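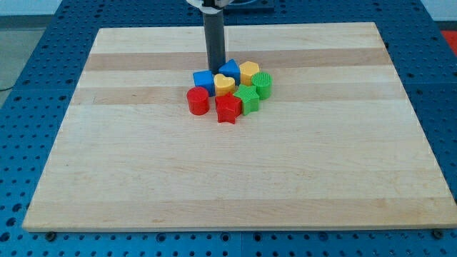

About Stalura

Hi, I'm Iara Zúñiga, and I run Stalura, a small language school upstairs from the bakery on Leiva Street. We teach Spanish and Finnish. People always ask about that combination, and the answer is simple – I grew up with one and married into the other!

I started out teaching at my kitchen table, with two students and a borrowed grammar book. Now we have two classrooms, a tiny library and a kettle that never gets a rest.

Our groups are small, with 8 people at most, so you'll be talking from the first evening whether you feel ready or not. You don't need to know a single word before you come. We do use a textbook, but we skip the chapters that bore us (sorry, chapter five) and spend the time on things you'd really say to a neighbor or a bus driver.

Who you'll meet

Gumaro Cisneros teaches the Spanish beginners and most of the evening conversation groups. He used to work in radio, so his listening exercises are a lot of fun, and he does all the voices himself.

Impi Karppinen looks after everything Finnish. Her students complain about the fifteen cases for a month or so and then start correcting each other, which I love to hear through the wall.

I take the intermediate Spanish classes and answer the email, usually late at night.

Coming to see us

You're welcome to sit in on a class before you sign up. Just write first so we can save you a chair. We close for all of August, and new groups begin when we get back. The door is the green one next to the bakery window – ring the bottom bell, the top one belongs to the dentist.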